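Margareta Stanciu was in the middle of a sentence about verb endings when I arrived at the Clondness labor center, and she finished it before she said hello. Her evening class for workers heading overseas had 2 places left, and she was on the phone filling both.

"I love this part of the year," she told me, pulling out a chair. "Everyone is scared and everyone is excited, and they all want to know how to say 'my contract says otherwise'!"

That phrase comes first in her course, ahead of greetings. Stanciu spent years interpreting on foreign building sites before she came home to teach, and she has now walked 156 people through their papers, line by line, before they signed. Most come from Skivdale and the farms behind it, where a season abroad can pay for a roof or a year of school.

Brock Penner was one of them. He left in June for a warehouse job in Trorora and is back on leave this week. "She made me read the housing clause out loud three times," he said. "Then I got there and they wanted 940 a month out of my pay for a bunk. I knew the page number. I showed them the page."

Did it work? "They took it off the next month," he said, grinning at his teacher, who was grinning too. 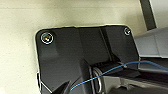
Two screws at the corners of a black plate.

Stanciu would like every town that sends workers away to have a class like hers, and she talks about it so fast that I had to ask her to slow down. "Give people the words and a phone number that somebody answers," she said. "You should hear them by the last week, they argue with me about everything!"

The next course starts after the holidays, and sign-up is at the front desk.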